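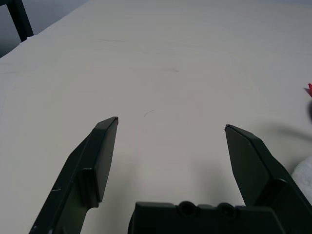

Rorkska Work Table, pale top

The Rorkska is a long, plain table for workshops, club rooms, packing areas and home hobby rooms. The top is pale, smooth and matt, with a very faint grain. It has no drawers, shelves or sockets. Small parts show up well against the light colour, and the matt finish keeps glare down under ceiling lights.

The table comes in one length, 1,938 mm, and one top colour. The legs can be ordered fixed or folding at the same price. Fixed legs suit a table that will stay where it is put. Folding legs take a little more room underneath, so if you plan to sit at the table for long periods we suggest the fixed version. Clear space for knees is 600 mm on fixed legs.

What is in the box

The top is packed flat with a card sleeve over each corner. Legs, bolts, washers and the hex key are in a separate carton inside the same parcel. Adjustable feet are already fitted to the legs. You will need a second person to turn the table over once the legs are on. Please do not drag it across the floor on its feet, as the threads can bend.

Cleaning

Dust with a dry cloth. Faint grey smudges can show on a pale top that is in daily use. Most come off with warm water and a drop of washing-up liquid. Wipe along the grain, rinse the cloth and go over it again. Do not use scouring powder or steel wool, which leave shiny patches on the matt finish. Marks from rubber soles or black foam can be harder to shift and may need a second go the next morning.

Put a mat down before cutting or gluing. Hot pans and soldering irons must not be placed straight on the top.

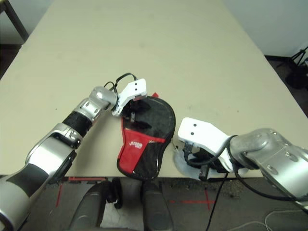 Begoña Llorente writes that she has had two of these side by side in the club's kit room since September, mostly for checking bats, balls and nets before matches. She likes the length and says the top wipes clean easily enough, but the feet needed setting again after the first week and she would have liked a longer hex key.

The feet do settle a little on new flooring. Check them with a spirit level after a few days and turn the low corner until the table stops rocking. Longer keys are stocked under spares.

Delivery

Tables are made to order and leave us within 18 working days. Delivery is to the front door or loading bay. If you have stairs or a narrow hall, measure before ordering, as the top does not come apart. Returns are accepted on unassembled tables in their original packing.

Matching items: Vonda stool, Calvo wall rack, Prikard cutting mat.

For trade orders, ask for Crescencio Alcaraz.

Print this page | E-mail this page

This site uses cookies to remember your basket. Accept | Change settings

Contact us | Copyright Rorkska | Back to top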